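Review: Pekum Two-Arm Assembly System
April
Reviewed by Divya Kamath for the Irnevton Workshop Equipment Bulletin

The Pekum is offered to small manufacturers as a general helper for light bench work. Our review was concerned with one matter: whether a machine of this type can yet take over the fitting and sorting chores that occupy a trained person for part of every shift.

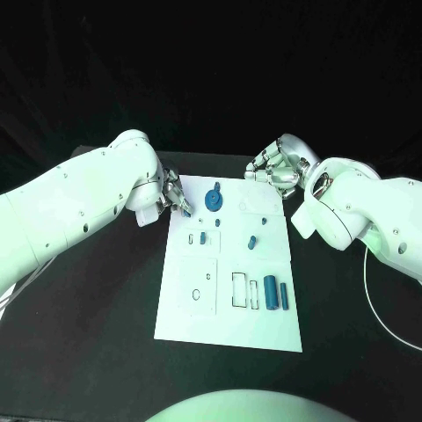
Suitability for bench work

The principal exercise used a white board with cut-out slots and a set of blue parts, among them pegs, cylinders and a gear-shaped pulley. One arm carries a gripper with metallic fingers and the other a jointed, multi-fingered hand. Each session was supervised by Knut Kuhlmann, who recorded 282 attempts to pick up a part and place it in its slot.

Results were mixed. The larger cylinders were placed dependably. The small pegs were often dropped or set down at an angle, and the system did not always recognise that it had failed. A new member of staff given the same exercise required no instruction beyond a short demonstration. The Pekum required 15 hours of preparation, and a change in the position of the board meant that part of this work had to be repeated.

The gripper was the more useful of the two attachments. The hand is capable of a wider range of movement, but we found few tasks in which this was of benefit. Bindu Venkataraman, who assessed the controls, considered the menus clear and the printed manual poor. Cables should be routed with care, and the supplier's advice on this point is brief.

Household tasks

The supplier, Plakumitz, also refers to domestic use. We tried folding tea towels and loading a cutlery tray. Neither was completed to an acceptable standard, and we cannot recommend purchase for this purpose.

Assessment

The Pekum is well built and was quiet in operation. It may suit a workshop that handles one large part in long runs, with more than 400 pieces to a batch. Workshops with varied or delicate work should wait. The Reddy bench feeder remains the better choice for simple repeated loading.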